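Home | Products | Software | Downloads | Support | Contact

Mastedov Demonstration Recorder and Segmenter

26/11/2018
By Theda Tiedemann

Mastedov is the recording and segmentation package in the Zerkari software range. It takes synchronised video and pose data from hand-held grippers, splits each take into labelled steps and writes the result in a form the Lim planner can load directly. It runs on a single Linux workstation and needs no robot controller on the network during recording.

The package has two parts. The recorder logs video, the pose of each gripper and the opening of the jaws against a common clock. The segmenter reads the log afterwards and proposes boundaries wherever the motion of a gripper relative to the nearest tracked object changes. Boundaries can be moved, merged or deleted by hand in the timeline editor. Edits are stored apart from the raw log, so a take can be segmented again with other settings at any time.

Two-handed tasks are handled as two parallel tracks with links between them. A link states that one step may not start until a step on the other track has ended, or that both must run together. Lids, latches and handles are the usual test of this, as one gripper often has to wait while the other makes contact.

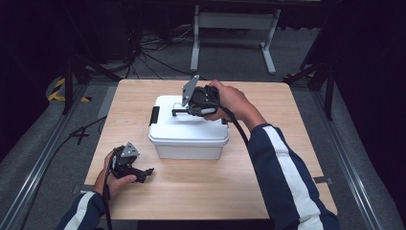
Two-handed take on a lidded storage box, right gripper at the lid handle.

Contact steps are found from pose and jaw opening alone. No force sensor is required, though a force channel can be added to the log through the plug-in interface. Where a thin finger hides part of a small handle, the tracker carries the last good estimate forward and marks the affected samples as low confidence. The planner can be told to ignore these samples or to widen its tolerance over them.

Pose logging rate: 100 Hz per gripper
Gripper tracks: 2
Maximum steps per take: 400
Maximum takes per project: 3,000
Export: Lim task file, CSV, plain video with step captions
Interfaces: command line, desktop editor, Python library

Calibration is stored per gripper. After a finger or plate is changed, run the calibration tool again before recording; the recorder will refuse to start if the stored geometry does not match the selected tool file. Takes made under an older calibration remain readable and keep their original values.

The licence covers one workstation and includes updates until the end of the following April. The timeline editor may be installed on further machines without charge for viewing and annotation. Batch segmentation requires the full licence. Projects made with the earlier Iltmont recorder can be imported, but their step links must be entered again by hand.

Related items
Lim Task Planner
Zerkari Calibration Tool
Iltmont Project Importer
Force Channel Plug-in
Mastedov Python Library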